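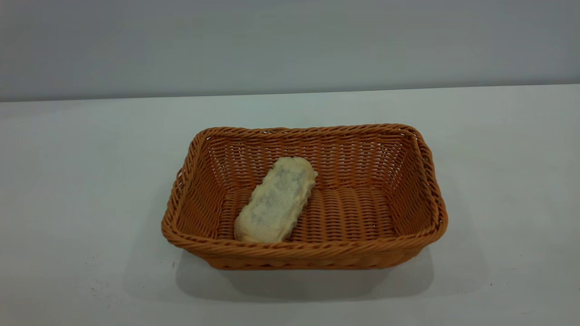

Tips for recording pick-and-place examples at a home bench

Pick one container and stay with it for a whole batch. A woven basket works well. The walls have some texture, the rim is easy to find from above, and a soft item can lie at an angle on the bottom the way it would in a kitchen.

Put one item in at a time to begin with. Change where it lies before every take: left half, right half, slanted, along the front wall. If you always drop it in the middle, the system learns the middle. Eun-ji Shim recorded 1,081 takes that way in September and had to redo most of them.

Keep the table plain and wipe it between batches. Crumbs and specks are easy to miss and they show up well on white. A dry cloth is fine – spray leaves streaks that catch the light.

Soft things change shape with handling. Bread, sponges and foam get squashed at the ends after a while. Swap in a fresh one every so often, but keep the old ones in a bag, as you want worn examples too. Blotchy or stained items are worth including.

Use one overhead light and close the blinds. Daylight moves the shadows over an afternoon.

Save the failed tries. Label them "miss" or "drop" and put them in their own folder. Araba Amegashie keeps 3 folders and sorts them the same evening.

Take a still before each run with nothing in motion. It makes sorting quicker later – you can see the starting layout without opening the video.

Stop after an hour. The placements get lazy and all start to look alike. For one basket and a handful of items, plan on more than 2,000 takes, spread over a few weeks.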